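Home | Projects | Reports | Contact

Ploltance PC Refurb – progress report
Wed 8 July, by Ekua Bawa

Hi Seidu, we're up to 102 towers since March, and I'm thrilled! Memory checks come first, slots and all.
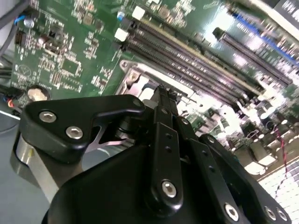 Inside the towers

We go over the coin cell and the wiring plugs on every Dell board.
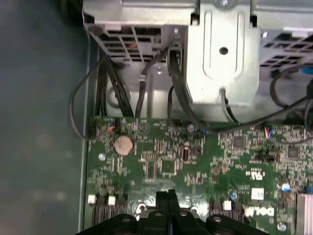 Edem Odoi would like spare coin cells in the next order, please.

Processors get logged before anything comes out.

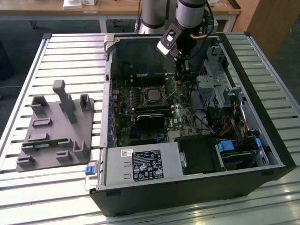
Dell tower, side panel off, processor in its socket

Empty sockets go on a separate list – 11 so far.

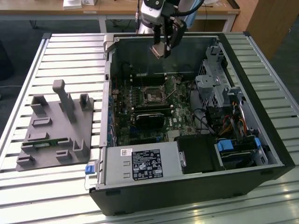
Adwoa Amegashie asks whether Ernosville can wait for its last five machines, and I've said yes.

Contact Ploltance | Back to top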